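Gretusham Learning Materials Forum
Section: Equipment and Workroom Standards
Topic: Work surface for shape blocks, board or bare pegboard

bodura_workroom
Posted June 30, 2020
Members are asked to comment on the proposed surface standard before the October revision. The current text permits shape blocks to be set out directly on pegboard. The Bodura workroom requests that a flat wooden board be required for all sorting and arranging exercises. Small pieces do not stand reliably when one side of the base sits over a hole.

marino_supply
Marino does not support a requirement. Our benches are pegboard throughout and we have used them with printed blocks for two years. We recorded 11 tipped pieces in our last review, out of 699 placements. A rule affecting every site should rest on something stronger than that.

bodura_workroom
The Marino figure is noted. May I ask which shapes were used? Cubes are forgiving. Our difficulty is chiefly with the stars.

marino_supply
Cubes and cylinders only. We do not stock stars.

neromier_sets
Then the two sites are not comparing the same thing. Neromier issues mixed sets, and the star prism has very little material out at the points. On our own pegboard it leans if a point lands on a hole. I would support the board for mixed sets and leave the matter open for cubes.

gretusham_moderator
Please keep replies to the surface. Color coding and storage have their own topics.

oakbench94
A question on material. Our site was quoted for maple and for a painted panel. The maple costs some 100 dollars more per bench. Is there any objection to paint?

neromier_sets
Paint marks quickly under ribbed prints. We withdrew ours. A pale wood also leaves the colors easy to tell apart, although a strongly figured piece can be distracting. I would ask the supplier for plain stock.

marino_supply
I disagree on that last point. Grain has no bearing on the exercise, and plain stock will raise the price again. If a board is to be adopted, the standard should specify flatness and edge finish and say nothing of appearance.

bodura_workroom
We can accept that wording. Our maple board has a darker band along one part and a small dark spot in it, and it remains in service. It sits on the pegboard with two bolts along the front edge.
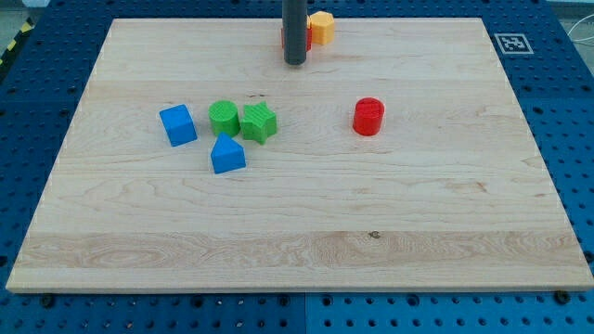
Attachment 1. Maple board on blue pegboard, with shape blocks set out.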